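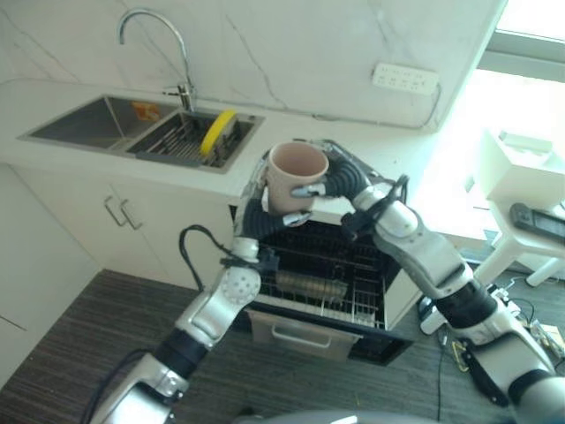
Figure 4. Double-basin sink with gooseneck faucet.

Section 4. Installing the Melis M2 Under-Sink Water Filter

4.1 Before you start

The M2 connects to the cold water line only. Do not connect it to the hot line or to a line that feeds a dishwasher. The filter housing needs 12 inches of clear height inside the cabinet so that the cartridge can be removed from below.

Check that the following parts are in the box: filter head, cartridge, mounting bracket, two bracket screws, inlet hose (marked blue), outlet hose (marked white), and tee valve. The thread tape is packed inside the bracket bag.

CAUTION: Keep plugs, power strips and extension cords away from the work area while the water line is open.

4.2 Mounting the head

1. Close the cold water shutoff valve under the sink.
2. Open the faucet on the cold side and let it drain. Leave it open.
3. Hold the bracket against the side wall of the cabinet and mark the two screw holes.
4. Drill pilot holes and fasten the bracket. Do not overtighten the screws in particle board.
5. Slide the filter head onto the bracket until it clicks.

NOTE: On double-basin sinks, mount the bracket on the side away from the drain trap. If a disposal unit is fitted, leave a hand's width between the two.

4.3 Connecting the hoses

1. Disconnect the cold supply hose from the shutoff valve.
2. Wrap the valve thread with tape, three turns clockwise, and attach the tee valve.
3. Reconnect the supply hose to the straight outlet of the tee.
4. Connect the blue hose from the side outlet of the tee to the port marked IN.
5. Connect the white hose from the port marked OUT to the filtered water tap. See Section 5 if the tap has not been fitted yet.
6. Insert the cartridge and turn it a quarter turn to the right.

CAUTION: Hand-tighten all plastic fittings. A wrench will crack the collar - this is not covered by the warranty.

4.4 Flushing and first use
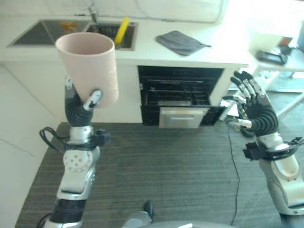 Photo: Perkport Studio / Ollham Water Products

1. Close the faucet and open the shutoff valve slowly.
2. Check every joint for leaks. Wipe with a dry paper towel and check again.
3. Open the filtered water tap and flush for five minutes. Gray water is normal at this stage.
4. Draw one cup, check that it is clear, and discard it. Repeat the flush if needed.
5. Press and hold the reset button until the light turns green.

The cartridge is rated for 550 gallons. Homes on the Hivdale high-capacity cartridge (part 846) may run to 1,000 gallons between changes. Replace either type after 12 months, even if the light is still green.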